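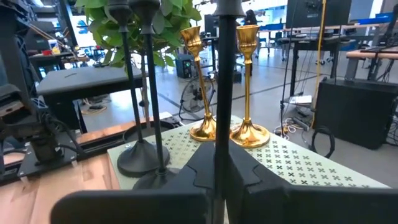 A black candlestick on a pale green board marked with small dark crosses.

Rowbotham wins Flernus enduro by a lap it almost lost

July 12, 2023

Jeanine Timmermans and Riet Hermans took the Bistgate 1009 for Rowbotham last night, after the favoured Riditz car led for 700 kilometres and then parked itself in the gravel, where it had an excellent view of the finish.

Hermans pitted with 46 minutes left for what the team called a splash of fuel and a colourful discussion about tyres. She rejoined 2 seconds clear. The series resumes in August, gravel permitting.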